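Notebook, shared bench copy
May 16, 2024

Pressure cooker, continued. Mereana wants a yes or no on the Flinum lid routine before the handout goes to print, and I am still at "not sure I believe it."

For anyone picking this up cold: the handout tells people at home how to take the lid off an electric pressure cooker, where to put it, and how to put it back so it seats the first time. Flinum wrote the original. Ásdís cut it down to one page and 8 steps. Our job is to find out whether the steps make sense in an ordinary room with an ordinary table, and whether any of them can go.

My doubts, in the order they came up.

Step 1, "place the cooker on a clear, level surface." Fine. Everybody skips it. Mereana says it has to stay for legal reasons and I have stopped arguing. But "clear" is doing a lot of work in that sentence. People put things on tables. They have a plant, a vase, the mail. If the step only works on a bare table then it doesn't work, and I'd sooner have it say how much elbow room you need on the side where the lid goes.

Step 2, unplug. No complaint. All of today's notes are about an empty cooker, cold and unplugged. I want that written down because the March notes didn't say, and we lost an afternoon trying to guess. Nothing here should be read as a test of opening one under pressure. The pressure release wording is a separate sheet and Ásdís has it.

Step 3, turn the lid to the open mark. The handout says "turn gently until it stops." It stops in two places if you come at it crooked, and the first one feels just as final as the second. I want "turn until the marks line up" and a drawing. Ásdís says the marks are too faint for a drawing to help. Possibly true. She should try it on somebody who has never owned one.

Step 4, lift straight up by the knob. See below, I have a lot to say about step 4.
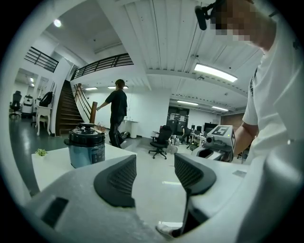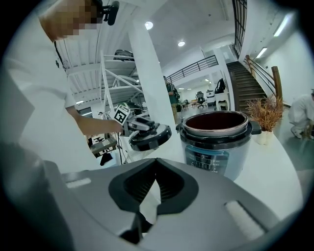

So, step 4. The handout has the lid going straight up and then straight down onto the table, and I don't think that is how anybody does it. The natural thing is to tip it as it comes away. With food inside, tipping decides where the drips go, and the handout says nothing about that. Flinum's line is that a level lift is "cleaner." Cleaner than what? They sent no comparison. A level lift keeps the water on the underside until you set the lid down, and then you have a ring of water on the table. A tilt toward the back of the pot puts at least part of it back where it came from. I would like to see both done with a wet lid over a sheet of paper towel before we tell people one is better.

Step 5, "rest the lid upside down on its knob." No. It rocks. I tried it myself on the bench after lunch and it leaned over on its rim both times. If you want the lid upside down, give people a folded dish towel to put it on, and say so. Mereana likes the towel idea but worries it adds an item to the list at the top. I can live with one more item.

Step 6 is checking the sealing ring, and it is the only step I would defend to anyone. Keep it. Make it bigger.

Steps 7 and 8 are step 4 and step 3 backward. Ásdís wants to fold them into one. I was against it this morning and have moved a little. My remaining worry is that putting a lid on is harder than taking it off: you can't see the slots once the lid is over them, and you are working by feel from the knob. One short sentence won't cover it. Two might.

The Nevatar numbers. I have to write something about these as they are going to come up on the call. Nevatar says 2542 households tried their version of the routine and nearly 2000 of them seated the lid on the first go. It sounds great. I can't find out what "first go" means. If you set the lid down, wiggle it, and it drops in, is that one go or two? It isn't in the summary. I have asked for the sheet they filled in, and until I see it I'm not quoting the figure in anything of ours, and I'd ask Mereana not to either.

Also from that summary: they recommend a cooker be opened "standing square to the control panel." Has anyone cooked in a small kitchen? You stand where the counter lets you stand. I'd drop it entirely, or turn it into a note about keeping your face and arm out of the way of the vent, and that one belongs on Ásdís's sheet.

What I'd sign off on today:
Step 2 as it stands.
Step 6, larger type.
Step 5 with the towel.

What I wouldn't:
Step 3 without marks or a drawing.
Step 4 in any form until the paper towel comparison is done.
Anything with a Nevatar percentage in it.

To do
Wet lid, level and tilted, paper towel under each. Same amount of water both times, measured, please, not "a splash."
Ask Flinum where "cleaner" came from.
Find a lid with a flatter knob and see if step 5 is only a problem with ours. I doubt it.
Mereana to confirm whether step 1 really has to use the word "clear."
Put the manual back in the drawer. It was under the Culalix folder again.

Added later: Ásdís read this and wrote "too gloomy" beside step 5, then tried the knob herself. It rocked. She has agreed to the towel.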